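Progress report: handling rules for hand-held gripper work in home settings
Submitted to the Futia program office by Drenwood
Reporting period ending in May

## 1. Status

Work under the second stage of the grant is on schedule, with one item carried over. The draft rules for hand-held gripper sessions in private kitchens were issued to all operators at the start of the period and have been in force since. Section 4 of the draft, on sharp items, has been rewritten once following comments from the Takagi review group. The carried-over item is the cleaning rule, which is discussed in section 3 below.

The period target was 900 recorded utensil transfers made under the draft rules. That target was met. The full target for the grant remains 3,000.

## 2. Rules in use

The rules ask each operator to confirm the following before a session begins:

- The working surface is the one normally found in the home. Operators do not bring mats or trays of their own.
- Containers keep their original labels unless the label shows a name or address.
- Cables near the working area are noted on the session sheet.
- Any knife is entered on the sheet before it is handled.

During a session, a utensil is to be held between the finger pads only, and the grip is to be closed slowly until the item no longer turns. Operators are asked to release an item only when it is supported by the surface or by the container. Soft surfaces were the subject of several questions from operators, and the rule now states that a blanket or tablecloth is acceptable if it does not slide under light pressure. 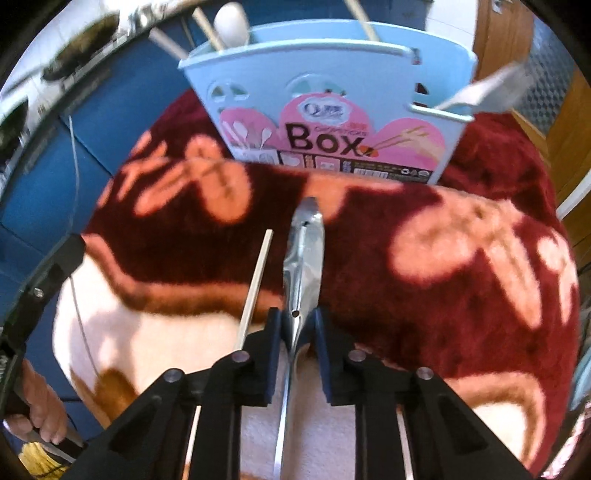

*Figure 1. Steel spoon held upright between the gripper fingers, with the utensil holder behind.*

Compliance was checked by Fergal Mulligan, who compared a set of 500 transfers with their session sheets. The most frequent fault was a missing cable entry. The second was an early release, in which the item was let go before it had been set down. Both faults were more common in sessions held late in the day, and the rules now call for a break between long sessions. No injury was reported during the period.

## 3. Matters still open

**Cleaning.** The draft requires finger pads to be wiped before food utensils are handled. Operators have asked which cleaning products are allowed. Trulto, which supplies our replacement pads, has been asked for written advice and has not yet replied. Until the advice is received, operators are using plain water and a clean cloth, and the utensils are washed by the operator at the end of each session.

**Knives.** The reviewers asked whether knives should be left out of home sessions altogether. Our view is that table knives may remain, subject to the entry rule above, and that kitchen knives should be handled only by the handle and only when no other person is reaching into the working area. A final wording will be put to the program office for approval. 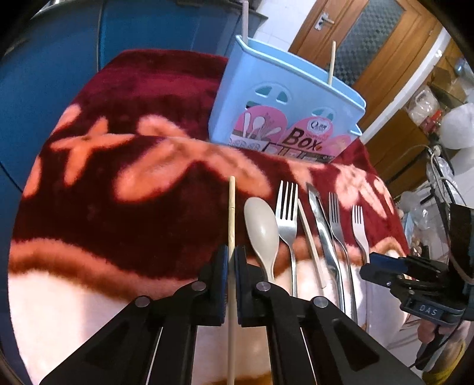

Spacing between items is the last open matter. The draft sets no minimum distance, and operators have interpreted this differently from one home to the next. Some spread utensils well apart, and others keep them close together so that the whole set stays within reach. A row such as the one lying in front of the light blue container, where the handle of one fork partly runs alongside the table knife, would be allowed under the present text. We propose that a knife should have clear space on both sides of its handle, and that forks and spoons may be placed as the operator finds convenient. The same section will state how 2 grippers are to share one working area, including which operator gives way.

## 4. Next period

The revised text will be sent to the Takagi review group together with Mr. Mulligan's findings. Operators will receive a short briefing on the knife and spacing rules before further sessions are booked. No change to the budget is requested. We ask the program office to confirm that the cleaning rule may be submitted separately once the supplier's advice has been received.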